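About us

G'day, and thanks for clicking through to the page that most people skip! I'm Milagros Mosquera, and I started Clollbridge after spending far too many years on the wrong side of the purchasing desk. I was the person who had to sign for the equipment. I wasn't an engineer, I didn't speak engineer, and I had to put a number in a box by February every year and then defend it until the next one came along.

So that's what we do now. We help small outfits – packers, labs, training colleges, a couple of regional distributors – plan and budget for robot arms and everything that has to be bought along with them. We don't sell robots. We don't take a cut from anyone who does. You pay us for our time, and you get a plan you can hand to your accountant without blushing.

How we got going

The first job was for a family business called Nyberg, who had been quoted for two arms and a set of grippers and wanted to know if the price was fair. It was, as it happens, a perfectly fair price. What the quote left out was the bench, the power, the guarding, the training days, the spare fingertips, and the person who'd be standing next to the thing for its first 12 weeks. I wrote all that up on my kitchen table and sent it off with a bit of an apology, thinking they'd be cross. They rang back and asked if I'd do the next one too!

Apostolos Sarantis joined not long after. He'd been building test cells for years and he knows what things cost in the way that some people know footy scores. Ronja Moen does our scheduling and reads every contract, including the bits in grey type. Then there are the newer faces, and you'll probably meet one of them first if you ring the office.

What we look at

Most people come to us with the arm already picked out. That's fine, we can work with that. But we'd much sooner start with the thing you want moved. What does it weigh, how slippery is it, how many shapes does it come in, and how close together do they sit? Those answers decide your gripper, and the gripper decides a lot of your budget (more than the arm does, on some jobs, once you add in the changeover parts and the spares).

Take drinks cans. People hear "cans" and think of it as one job, one line on the spreadsheet. Then you set some out and find you've got tall slim ones and standard ones, some packed side by side in a clear holder, some on their own. Two fingers that close nicely on a can standing by itself need room to get in beside its neighbours, and the holder's walls take up some of that room. A second arm might help, or it might just be a second thing to pay for. We like to have that argument early, while it's still cheap to have.

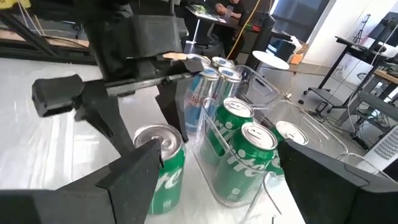 Jonatan Haugland wrote to us after reading an earlier version of this page, and he reckoned we were being too hard on the two-arm setup. His point was that his team at Clusorham had budgeted for one arm to save money, then spent the savings on fixtures to hold everything still, and in the end he'd have been happier paying for the second arm up front. He also asked us to please tell people to price the fixtures first.

Fair enough, Jonatan, and we do now. It's gone into our standard worksheet, under a heading with your name on it.

How a job runs

We start with a phone call, which is free, and we'll tell you on that call if we don't think you need us. If you do, we come out and spend a day on your floor. We measure the doorways (please let us measure the doorways), find out where the power is, and have a cuppa with the people who'll be using the equipment. They nearly always know something that hasn't made it into the brief.

After that you get a draft budget in 8 working days. It has three columns: what you must buy now, what you can put off a year, and what we'd leave out altogether. The last column is usually the one that gets read aloud in meetings. Software licences and servicing get their own page, with the renewal dates, and so does the cost of having your old process running alongside while everyone learns the new one.

We keep our planning notes in a tool we built ourselves, called Butia. It isn't pretty. It currently holds 444 line items, everything from cable trays to floor paint, and every one of them is there thanks to a client who got a surprise invoice at some stage. You'll get a copy of your own list to keep and change as you like.

Things we're not so good at

We don't program robots and we don't do safety sign-off. We'll happily pass you on to people who do both. We also aren't the right crowd for very large plants – Helge Hellström, who looks after our books, has asked me to be firmer about this, so consider this me being firm.

Getting in touch

The office is staffed on weekday mornings, and emails get answered in the afternoon. If you're planning for the next financial year, our next round of site visits opens on 9th April and the early spots go quickly. Bring your quote, your floor plan if you've got one, and a few of whatever it is you want picked up. We'll put the kettle on.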